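Planning and Budgeting for Automation Equipment
Handout 5: Wearing parts, spares and the running-cost line
Course tutor: Crisóforo Cisneros

Read with the Plillness worksheet. Bring the worksheet, part filled in, to the seminar.

1. Where we left off

Handout 4 dealt with the purchase price of a handling cell: arm, controller, guarding, table, installation. All of these are bought once and written down over the life of the cell. The present handout deals with what is bought again and again. In student budgets this is usually one line marked "sundries", with a round sum beside it. That will not be accepted in the coursework.

2. Three classes of item

Class A. Long-life items. Arm, controller, table frame. Replaced at end of life or after damage. Budget under capital.

Class B. Serviced items. Cables, connectors, bearings, belts. Replaced at a set interval or when an inspection fails. Budget under maintenance, using the maker's interval if there is one.

Class C. Wearing parts. Anything that touches the workpiece: finger pads, finger covers, suction cups, table sheets. Budget under running costs, per shift or per thousand picks.

The usual mistake is to put gripper fingers wholly in Class A, as they arrive bolted to the gripper and are on the same invoice. The finger body may well last as long as the gripper. Its contact face will not. Split the finger into body and face, and give each its own line.

Wear shows first along the edges of the inner faces. Look there before looking at anything else, and look with the gripper open.

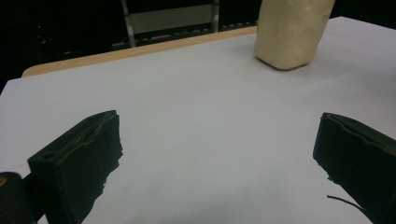

Fig. 1. Gripper fingers open over a covered table. Note the uneven inner edges and the thin wire by the right finger.

3. What an inspection has to feed into the budget

An inspection note is of use to the buyer only if it leads to a line in the plan. For each finger, record the state of the inner face, the state of the top edge, any cable or wire lying in the working area, and the fixing type. The cause of damage need not be known at this stage. Wires are entered under Class B even when they are found beside a Class C part.

Table coverings are often left out altogether. A plain white sheet is cheap, but if the work calls for a clean, even background it will be changed often, and the changing takes labour. Enter both.

4. Worked case: Grostgate

Grostgate ran a small trial cell handling soft blocks. The buyer was given a running-cost allowance of £3,158 for the first year and no breakdown. Finger covers were ordered singly, as needed, with a lead time of 14 days from Leckie. The cell stood idle for almost a third of the first quarter — far more costly than the covers themselves.

The revised plan made the following changes:

Covers bought in matched pairs, never singly
A minimum stock of 3 pairs held at the cell
One complete spare finger set kept ready to fit
Reorder in March, ahead of the supplier's price change

The allowance was left as it was. Only the timing of the spending changed.

5. Comparing suppliers

Ask each supplier for the price of a pair, the lead time, the smallest order, and whether the fixing holes match the fingers already in use. The Hosel quotation in the worksheet is lower per pair than Leckie's but needs new mounting screws and a larger first order. Work out both over two years before choosing. Do not discount the cost of stock held on the shelf — it is money spent.

6. For the seminar

Complete columns C to F of the worksheet for the Grostgate cell. State your assumed number of picks per shift and keep to it throughout. Show the cost of one idle day as a separate figure, outside the total. Columns G and H depend on the depreciation method and are covered in the next handout.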